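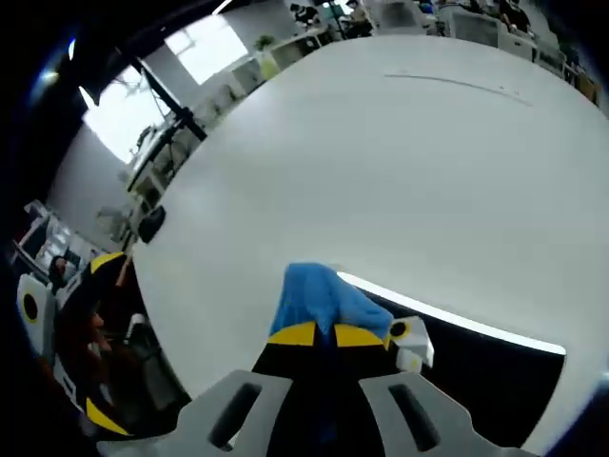
Ticket 537 — cloth leaves lint after wiping. Reported by Omolara Tamuno, Neswood, second floor. Tables wiped down at close still have fuzz on them the next morning. The blue cloth is the one in use on the big white table, and the complaint is the same for the others out of that pack of 22. The thin curved line on the tabletop is logged separately, please don't scrub at it.

2023-02-09, Modupe Shehu: Washed two cloths at low heat, no softener. Less lint, still some along the table edge.

Update: Tried a Meltine cloth from the Plokley order on the same table. No fuzz after drying. Old pack moved to floor use — label changed on the bin.

Status: open until the reorder arrives.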